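Installing the Warkuswood Texture Pack - Part 2: Loading and Setting Up

Hi again! If you've got the zip saved somewhere you can find it, you're ready for this bit.

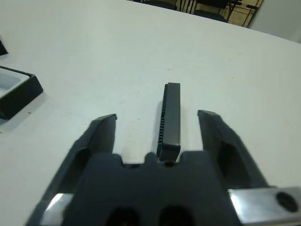

I make all of my textures in Trirkitz, so the menu names below come from there. Bendell users can follow along too, but you'll want the PNG folder and not the preset file (skip down to the notes).

1. Unzip the whole folder first. Please don't drag files straight out of the zip window - I did that for ages and kept ending up with half a set.

2. Open Trirkitz and go to Library, then Import. Pick the file called warkuswood_main.

3. Wait for the thumbnails to fill in. There are 209 textures, so my old laptop takes its sweet time!

4. Make a new group and name it whatever you like. Mine is called "woody stuff" and I have no plans to improve on that.

5. Open any blank canvas at 300 dpi and drop in a texture on its own layer, above your color.

6. Set that layer to Multiply and bring the opacity down until you like it. I usually stop somewhere in the low end for skies and go a lot heavier for bark, old paper, that kind of thing.

7. Save your settings as a preset. The little disk button does it.

Caution: importing with the same group name will overwrite what's in there, and there's no undo. If you've made your own tweaks to my first pack, export those before you start.

Note for Bendell users: you need version 6 or later. Put the PNGs in your Patterns folder and restart the program. Textures 9 and 11 load at double size for some reason, so set the scale to 50% on those two. Babar Kazmi spotted that one and very kindly emailed me - thank you, Babar!

Note on tablets: I draw on a Swanson, and the pressure curve in the presets is set for my (pretty heavy) hand. If your marks come out faint, open Pressure and pull the middle point up a bit.

If the thumbnails show up as gray squares, close the Library panel and open it again. Still gray? Delete the group and import once more from step 2.

The pack is free for personal and commercial work, just don't resell the files themselves. Part 3 will cover making seamless tiles, and I'm hoping to have it up in June.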